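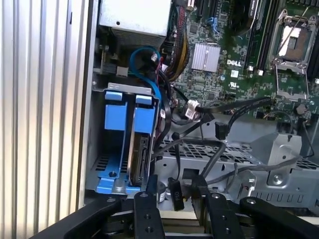 Two blue drive carriers in an open tower, the left one empty.

Spring walk-through, Vumside shop and office – my checklist, with comments

I do this every May, before the doors get propped open and everybody stops noticing things. The building is 3,688 square feet and it takes me a whole Sunday, mostly thanks to the storeroom. Copy whatever works for your place!

1. Exits clear, inside and out
OK now. The back door had a stack of Grarnel shipping boxes behind it (mine, I'm sorry to say). The door also sticks in humid weather, so I planed the edge and tried it with my shoulder, then with one finger.

2. Exit signs and emergency lights
One failed. I held the test button on each of them and the light over the stairs gave up almost right away. New battery ordered.

3. Extinguishers
OK. Needles in the green, pins in, tags current. The one in the kitchen was hanging behind the aprons again, so the aprons have moved.

4. Cords and power strips
Needs work. I found a strip plugged into another strip under the front desk, and a space heater sharing an outlet with the coffee maker. Both fixed. There's still a brown extension cord running under the rug by the window – I want a real outlet there before fall.

5. Dust and airflow

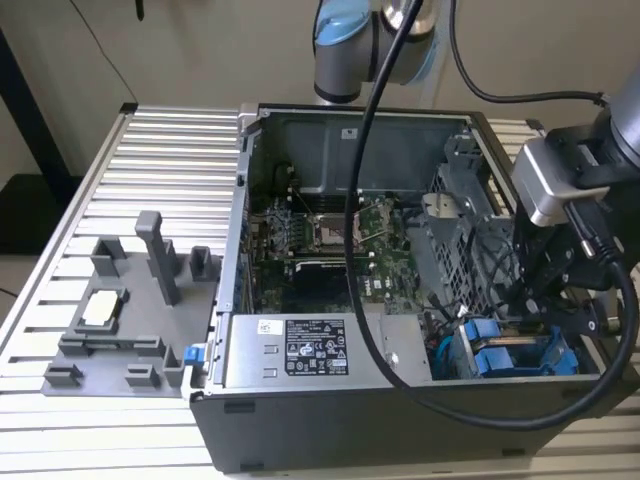
Dust is the thing I always underestimate. It packs in behind the fridge, on top of the dryer vent and in the bathroom fan, which I'd honestly stopped hearing. Unplug first, then vacuum with the soft brush. I did the fan twice and it's still noisy, so I'm marking it "watch."

6. Ladders
One tossed. The Stovmont stepladder had a cracked foot, and I've been standing on that thing all winter. The tall one is fine.

7. Shelving
Mostly OK. The long unit is rated for 500 pounds and I moved the paint cans down to the bottom anyway. Two wall anchors were loose and got longer screws.

8. First aid kit
Restocked. We go through burn gel and small bandages, and the eye wash had expired.

Comments
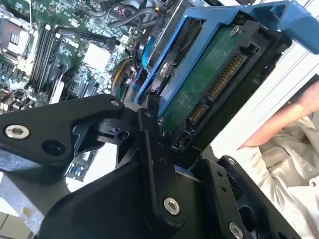 One reader says I should add the water heater: look for rust around the base, and keep the brooms out of that closet. She also lifts the lever on her relief valve once a year, with a bucket under the pipe, and thinks the cord under the rug shouldn't wait until fall.

Okay, fair on both! The water heater goes in as number 9, and I pulled the cord up this morning. The lamp by the window is off until the electrician comes.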